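Share 53 | Comments 11

The long way to a bowl of congee

My grandmother kept her rice in a blue enamel bin beside the back door, and when I was small I believed that every family in Adcombe did the same. She cooked congee on cold mornings, on hot mornings, and on any morning when somebody looked a bit peaky over the cereal. I have been trying to make hers ever since, with mixed results, and last winter I decided to go and sit in other people's kitchens and ask how they did it.

Chak-lun Chiang was the first to have me round. He starts the night before, with a cup of jasmine rice rinsed until he gets bored (his words), then a spoon of oil and a pinch of salt rubbed through with his fingers. In the morning it goes into 11 cups of boiling water, and for the first little while he stands there and stirs. After that he wanders off to read the paper and comes back when he can smell it. His brother Ka-ming thinks the oil is a nonsense and uses old rice, the older the better - he keeps a bag at the back of the pantry on purpose. They have argued over this for 22 years, very happily as far as I could tell, and they fed me both versions at the same table and watched my face.

I liked Ka-ming's better, and I'm sorry, Chak-lun, but there it is.

Trinity Iwasaki makes hers thinner, closer to the okayu her mother gave her when she had a fever, and she doesn't stir at all once the lid is on. She uses a heavy clay pot that came from a garage sale in Doneck and has a chip in the rim, which she turns to the wall when visitors come. I asked what she puts on top and she opened the fridge and just kept bringing things out: pickled plum, salted kelp, half an omelette, the end of a roast chook. By the time we sat down it was nearly two in the afternoon and the light had gone a lovely butter colour over the sink.

What struck me, going from house to house, was how little anyone measured. The books are full of ratios. One that I borrowed from the library gives the dish a whole chapter and a chart, and I followed it faithfully for most of February and made a great deal of wallpaper paste. The cooks I visited looked at the pot, lifted the spoon, watched how it fell, and added a splash from the kettle if it fell too slowly. My own has improved since I put the chart away, although I still burn the bottom about as often as I don't, and I have come to quite like the toasty bit.

Leftovers deserve a word too. Congee sets like a pudding overnight, and it wants a good slosh of water and a low flame to come back. Ginger helps, and so does white pepper, more than you think.

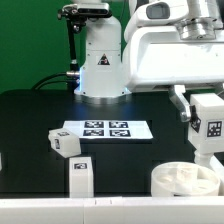
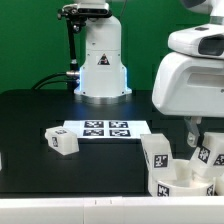
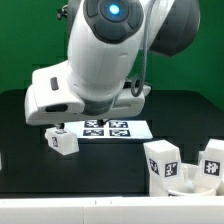

Fung-ping Lam wrote in to say that all of us have it wrong, and that the rice should be frozen wet for a night and then tipped straight into the boiling pot, where it falls apart in no time and saves you a fortune in gas. I have a bag in the freezer now, next to the peas.

Contact us | Copyright Adcombe Table | Back to top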